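Tuesday, October 30, 2018

Packing bench, second week of the Prultetti trial. Coffee machine is down again, so apologies for the handwriting further on.

The idea (for anyone at Shirima who missed the meeting) is that people do the packing with the hand grippers, and Plolar learns the job from the recordings. We did 14 runs before lunch and threw out 5 – mostly me rushing the bottle into the box.

What I keep noticing is how it changes the day for the packers. You slow down! Everybody on the line has their own little wrist flick, and with two fingers you have to find another way in. A couple of them like being asked how they do it. One wanted to know what happens to the late shift in February, and I didn't have a good answer. Must raise it with Derlow. 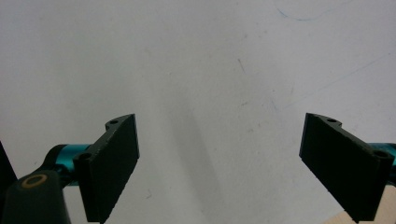
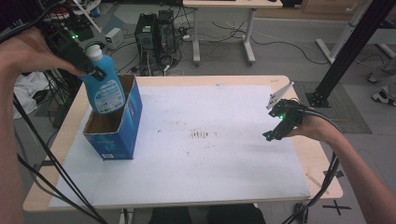

## Tomorrow

- 6 more runs, bottle and box only
- wipe down the white sheet, it's getting smudgy
- ask the packers about shorter turns, my forearms are toast after 13 minutes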